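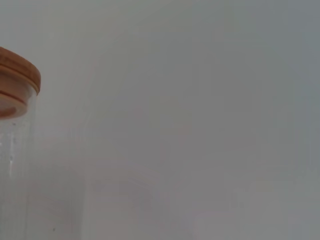 Why does a jar lid stay on?

Take a glass jar with a wooden lid, the kind people keep pasta or cookies in. Turn it upside down (empty please!!) and the lid usually stays put. No screws. No glue. So what's holding it?

Two parts in one lid

Look at the lid from the side. Wide part on top, that's the bit you grab. Under it a narrower part, a bit like a plug, that goes down inside the neck of the jar. The wide part can't fall in. The narrow part fills the hole. Where they meet there's a thin dark line, and on lots of jars that's where a soft ring goes.

The squishy ring

Wood is hard. Glass is hard. Push two hard things together and tiny gaps are left — too small to see, big enough for air. A soft ring squashes and fills them up. Then it pushes back, and the pushing makes a rub called friction. Friction is what holds the lid.

Why bother keeping air out?

Air has water in it, only you can't see it. Crackers soak it up and go bendy. Sugar goes lumpy. Kristaps Laur, age nine, left 15 crackers on a plate and 15 in a jar for 3 days. The plate ones didn't even snap. Jar ones did.

Little drops on glass

Sometimes you find tiny drops on a jar. If warm damp air touches cold glass, the water in the air can turn back into drops. Same as a bathroom mirror. Could also just be a splash from teh sink! Wipe and see if they come back.

Try it

You need a mug, a small plate, warm water from the tap and a grown up. Clear a bit of table first, nothing near the edge.

1. Put the warm water in the mug, half way is plenty.
2. Plate on top. Wait a few minutes.
3. Lift the plate and look underneath.
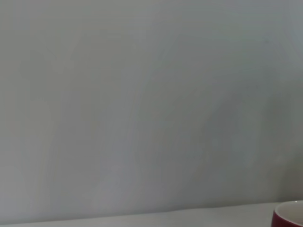
A red mug and a clear white table.

Drops under the plate? Thats water that went up as vapor and got stopped. A plate has no squishy ring, so some vapor sneaks out the sides. Try again with a folded damp cloth between the mug and plate. More drops or less? Write it down.

Words to know

Seal — something that closes a gap.
Friction — the rub between two things that touch.
Vapor — water when it's a gas.

Written by Vitalii Hrytsenko, 1 August 2021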